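Moving out in 3 weeks and I still own everything

10/17/22

OK quick one because the kettle's on and I have a call. People asked how the move is going. It's going. Sort of. We got the place in Margaritis, second floor, no elevator, and the stairs turn twice. I went up and down with a tape measure and wrote all the numbers on my hand. Then washed my hand. So that was that.

The plan was one room per evening. Kitchen first. I got as far as the spice drawer and found four open bags of cumin, and then I sat on the floor reading old birthday cards until dark. Next night, same thing but with cables. Why do I have so many cables. I don't even have a printer anymore.

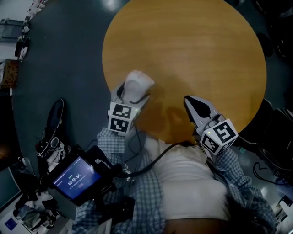 Tülin Aydoğan
Writer, reluctant packer

Anyway — furniture. The big argument right now is the table. Tumaini says sell it and get a square one that goes against the wall. I say round tables are better for soup and for fighting about money, no corners. Put it up on the Brenis board for 33 dollars, panicked, took it down again. Sorry to the lady who wrote me teh nice message.

The sofa is going for sure. Bookshelves too, prob. Got a quote from the movers at Gondgate, 3,477 dollars, and I laughed out loud on the phone, which was rude. So now it's a rented van and my cousins and a lot of pizza.

Boxes so far: 23. All books. Not one fork is packed.

If anyone wants cumin, write me. Gotta run, call's starting.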